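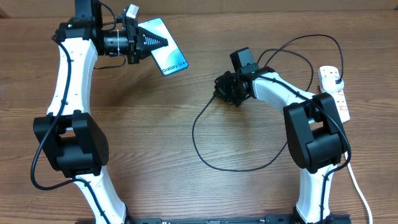
双臂工作台,左臂夹爪夹持一部手机,右臂夹爪空置。

首页 > 新闻动态 > 实验室建设

阅读时间:2分钟

双臂操作台完成二月例行维护

Predville实训中心设备组于二月完成了Xue双臂操作台的例行维护。维护内容包括关节紧固、线缆整理和夹爪校准,相关记录已归入设备档案。

该操作台由左右两条机械臂组成,相向安装于同一木质台面,腕部各配一个相机模块。按照中心的设备管理规定,每条机械臂累计运行满3,000次抓取循环须停机检查一次。本次停机前,左臂已达到规定次数,右臂一并提前检查。

设备组对两臂的关节外壳螺钉逐一复紧,共处理43处,更换滑丝螺钉两枚。沿臂身布设的黑色线缆重新用线卡固定,肘部两侧留出弯曲余量,避免大角度转动时拉扯接头。右臂夹爪一侧的线缆余量较长,目前仍经台面绕行,待Stolton公司提供的短线到货后更换。

夹爪校准以手机为试件,屏幕朝上夹持,保持40秒后检查指垫位置与夹持角度,左右两臂依次进行。负责此项工作的设备组工程师Xuelian Tian表示,手机表面光滑、厚度较小,对指垫的平行度要求高于此前使用的方形试块,今后将作为固定项目列入校准流程。

维护期间,设备组同时修订了操作台日常点检表。新版点检表要求使用人员在开机前确认电源插排开关状态、插头是否插紧、台面线缆是否进入两臂的活动范围,并在下班前将两臂退回初始位置后再行断电。点检表纸质版存放于71号柜,电子版可向设备组索取。

操作台现已恢复预约,上午9时起开放。Zudley课题组原定的使用时段顺延,具体安排由设备组另行通知。使用中如发现关节异响、夹爪回零偏差或相机画面中断,应立即停机并报设备组处理,不得自行拆卸外壳。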